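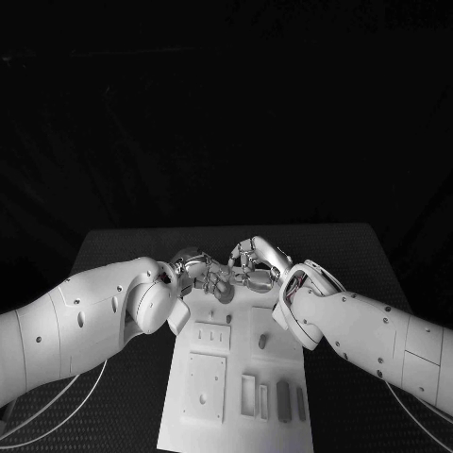
Latik publishes service schedule for its two-arm assembly cell

Search this site Enter keywords Go

LATIK, April – Latik has released the setup and maintenance schedule for the two-arm peg and fixture cell it runs at its Didach workshop. The schedule covers arm alignment, hand inspection, cable checks and board changeover. It replaces the commissioning notes issued with the cell.

The cell consists of two jointed arms with multi-fingered hands, mounted to work over a common table. Parts are presented on a white fixture board carrying slotted, round-hole and rectangular fixtures. The board is the position reference for both arms. Any change of board, or any movement of the table, requires a new alignment before the cell is returned to automatic operation.

Alignment is carried out at reduced speed. Each hand is brought separately to the reference points on the board and the offsets are stored. The hands are then brought together over the far end of the board, where their working areas overlap and clearance is smallest. The operator confirms clearance between the fingers at this position with a peg held in the left hand, then repeats the check with the roles reversed.

Inspection intervals are set by cycle count:

Every 40 cycles: wipe the fixtures and check that pegs seat fully.
Every 500 cycles: inspect finger joints and linkages for play. Check finger cables for fraying.
Every 2000 cycles: inspect the wiring at both wrist joints, check the casing screws and repeat the full alignment.

Wrist wiring is to be inspected with power removed and the arm supported. Wires showing wear at the bend are replaced as a set. Splicing is not permitted. External cables must be routed clear of the board, with enough slack for the full travel of the arm.

Replacement finger cables and wrist wiring sets are stocked by Ó Néill under order code 2244. Fixture boards are machined by Nundis and supplied with a measurement sheet, which should be kept with the cell log. Boards supplied without a sheet must be measured before use.

The schedule is available on request from the Latik service desk. Sites with an earlier version should withdraw it from use when the new one is received.

We use cookies to improve your visit. Accept Manage settings

© Latik. All rights reserved. Contact Back to top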